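July, half past six in the morning

Slept badly. The shouting from the night before last is still in my head, so I may as well write it down in order while I have it.

I was coming back from the late shift, a bit after eleven at night, and there was a crowd outside the phone shop on Akov Street. I took it for a queue until I heard a man crying. They had a lad against the shutter, seventeen or eighteen by the look of him, one shoe off and blood on his ear. Somebody said he had snatched a handbag at the Ikwood bus stop. Somebody else said it was a phone. Nobody I asked had seen him do either. A man in a work jacket had hold of his collar and was slapping him with the flat of his hand, and each time he did it a few people cheered.

I rang the police from the doorway of the chemist. The call lasted four minutes. Then I stood there like everyone else, and I am not proud of that. Nest Voyle from the flat below pushed through the middle of them and put herself between the lad and the man in the jacket. She is not tall. She told him he could hit her next if he wanted to, and he swore at her but he let go. After that I went in too, and so did Doğukan Karabulut, and the three of us stood round the boy until the van came. It took them 19 minutes from my call. I have the times on my phone.

The bag was found yesterday at dinner time. The woman had left it on the bus and the driver handed it in at the Ikunen depot, with the purse and the phone both still inside. 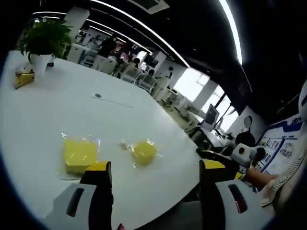

Vanderleia Bragança wrote under the news on the residents' page that she was sorry for the boy but people had been robbed all spring, they had reported it and got a reference number and nothing else, and what did anyone expect them to do. By the time I went to bed there were 82 replies beneath hers. Most agreed with her. A few asked what would have happened if he had fallen and hit his head on the kerb. One person put the boy's full name and his street, which I reported, and it was still up an hour later.

I wrote an answer and deleted it. Then I wrote a shorter one saying that I was there, that he had no bag on him and that he had told them so over and over. It got two replies, one of them rude.

Went to the station in the afternoon to give my statement. Waited in the corridor on a plastic chair. The officer was polite and typed with two fingers. She wanted to know how many people had struck him, and I said I could only swear to the one in the jacket, and that I thought there was a second man who kicked out at his legs but I couldn't pick him out again. She read it back to me and I signed each page. Nest had been in before me. She has a bruise on her forearm and they took a picture of it.

Bought bread and onions on the way home. The lift is out again.

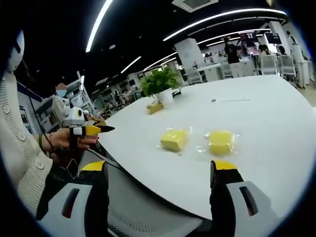

In the evening there was a meeting in the hall behind Ağca, the bakery. I counted the chairs because I was helping to put them out, 113, and people still had to stand. Bart Mertens chaired it and kept it fairly calm. The police sent a sergeant who said that the man in the jacket had been interviewed and that they wanted to see any film people had taken. Plenty had been filming. Not many hands went up.

There was a long argument about street lights and another about the whistle group, the ones who walk round at night in twos. Some want it stopped. Others want it bigger. I said they should at least have to ring the police first and keep their hands to themselves, and that was written down.

The boy's aunt was there, at the back. She did not speak until near the end. She said he had gone to the bus stop to meet her off the number six, that he has stitches in his ear and will not go out, and that she had brought his other shoe to show us but now she didn't want to take it out of the bag. The hall went very quiet. 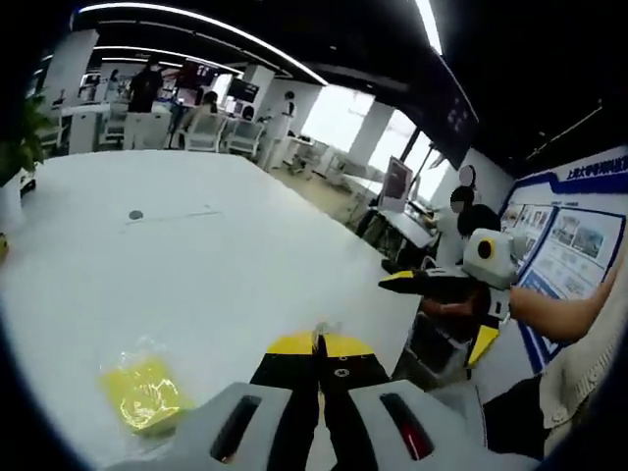 Gülizar Kılıçarslan said after a while that they all owed him an apology to his face, and that she would go first because she had stood there and done nothing. A few people clapped. One man got up and left, and the door banged behind him.

They agreed to send a letter and to meet again in a fortnight. I put my name down to take the letter round with Gülizar, if the aunt says yes. Nest will ask her.

Home by ten. Must ring work about swapping the late shift, and find the landlord's number for the lift.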